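Romthorpe Local Records Society
Minutes of the Collections Meeting
Thursday, October 17, 2019
By the Recording Secretary

1. Minutes of the July meeting were approved with one correction: under item 4, "parish plat" should read "township plat."

2. Madley papers. Processing of the Madley Mill ledgers is complete through series 2. The finding aid lists 2,519 items, including payroll sheets, freight receipts and letterbooks. Folder titles follow the original labels where these survive. Titles supplied by the processor are in brackets.
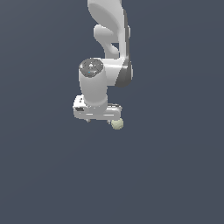
Undated receipts will stay in their original bundles until the letterbooks have been indexed. Request to refolder the oversize maps was deferred pending a price for map folders.

3. Tuson depot survey. The draft report gives two construction dates for the freight house. The deed and the insurance map do not agree. Moved and seconded that the report print both dates with full citations. Carried.

4. Işık family deposit. The deposit agreement has been signed. It covers 22 glass negatives and one account book. Catalog records must keep the Turkish spelling of the name, with a cross-reference from "Isik." The current database drops the dotless letter on export, and records will be checked by hand after each export.
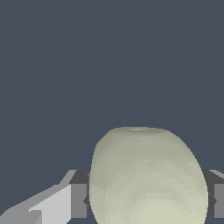 Access copies of the negatives will be made at reading-room resolution first. Master scans are to wait for the new storage drive.

5. Fees. The reproduction fee for commercial use was set at $40 per item. No change to the rate for students.

6. Action items. Obtain price for map folders. Send survey citations to the Tuson town clerk. Correct the July minutes in the bound copy.

Meeting adjourned at 8:50 p.m.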